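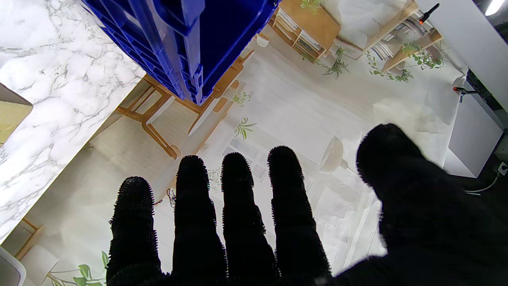 When the management of the Gretville warehouse announced that part of the parcel handling would be given over to robots, I was asked to attend the meetings on behalf of the returns section. I have worked in that section for most of my adult life, and I have written on this page before about shift patterns and about the old conveyor. Several readers have since asked for an account of the change to automation. I offer one now, with the reservation that it reflects my own position in the building and does not speak for the company.

The returns section at Trokus receives boxes of every size and condition. On an ordinary day in spring we process 636 parcels. In November the figure is closer to 3,000, and it is for that month that most of our planning is done. Each parcel must be picked up, turned until the label can be read, checked against the order, and placed in the correct crate. The task is simple to explain to a new employee. It is tiring to perform for a full shift, and the strain falls mainly on the wrists and the lower back.

The company's stated purpose was to reduce that strain. I believe this was sincere, although the cost of seasonal labor was also mentioned at the first meeting and at every meeting afterward. Both considerations can be true, and I would have preferred that they be presented together from the beginning. Staff who hear only about their own comfort tend to wonder what has been left out.

The work assigned to the robots is the part of our job that we had long considered too minor to discuss. A person takes hold of a box without thinking about it. One hand goes to the side, the other goes under a corner, and the box is turned. When our supervisor, Vlasta Machala, was asked to write down how this is done, she produced a single paragraph. The engineers returned it with questions. Which hand moves first? At what point is the weight known? What does the employee do if a flap is open? Her second version ran to four pages, and she has told me that she now finds it difficult to lift a parcel without reading it to herself.

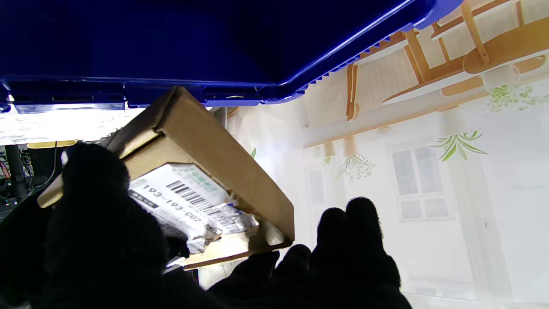 Labels were the subject of a separate discussion. Our parcels come from many senders, and no two senders agree on where a label belongs. Tape may run close to it. The print may be small, or the box may already have been through several hands. Experienced employees know the habits of the larger senders and turn the box the right way on the first attempt. That knowledge was never recorded anywhere. Over several weeks we sat with the project group and went through it sender by sender, and I consider this the most useful part of the entire exercise. Two of our newest colleagues told me afterward that they had learned more from those sessions than from their formal training.

I should say something about staffing, as it is the matter on which I receive the most letters. The section employed 60 people when the project began. No permanent position has been removed. The number of temporary contracts for the peak season will be reduced, and the company has confirmed this in writing. For the people who relied on those contracts, many of whom came from Plindumska and the villages on that side of the river, the reduction is a real loss. It would be improper to describe the project as having no effect on employment when its effect is on people who do not attend our meetings.

Among the permanent staff, the duties have shifted. Four employees have been retrained to supervise the handling stations. Their work consists of observing, clearing a parcel when it is presented badly, and entering a short note on each stoppage. The pay grade is one step higher. The work is lighter on the body, but those who do it report that it requires a different kind of attention, and that the hours pass more slowly. One of them requested a return to the sorting line for two shifts each week. The request was granted, and I understand that others will be allowed the same arrangement.

There has also been a change in how people speak to one another. On the sorting line, conversation is constant. At a supervised station, a person works alone, with a colleague some distance away. The staff representatives raised this point and asked that break times be aligned so that the section could continue to eat together. It required some adjustment to the schedule of the Šimko transport company, whose drivers collect the outgoing crates, and they were accommodating. The shared lunch has been kept.

Our representatives also asked for clear rules on three further matters: who may stop a machine, who is answerable when a parcel is damaged, and whether stoppage notes may be used in the assessment of an individual employee. The first was settled quickly. Any person in the section may stop any station at any time, and no justification is required. The second took longer, and the present rule is that damage at a station is recorded against the station. The third remains open. The company's current position is that the notes serve technical purposes only. We have asked that this be included in the workplace agreement, and the draft of May 30, 2020 does not yet contain it.

I am often asked whether I regard the project as a success. I am not in a position to judge the technical side. Within the section, sick leave related to wrist injuries is a figure we intend to follow closely, and one season will be needed before it can be compared with earlier years. In the meantime I would advise colleagues at other sites to request a seat in the planning meetings at the earliest stage, and to bring the people who handle the parcels with them. Much of what was decided at Gretville depended on details that only they could supply.

The next meeting will deal with the peak schedule and with the remaining temporary contracts. Employees of the section who wish to add an item to the agenda may leave a written note with Vlasta Machala or with me before the end of the shift preceding the meeting.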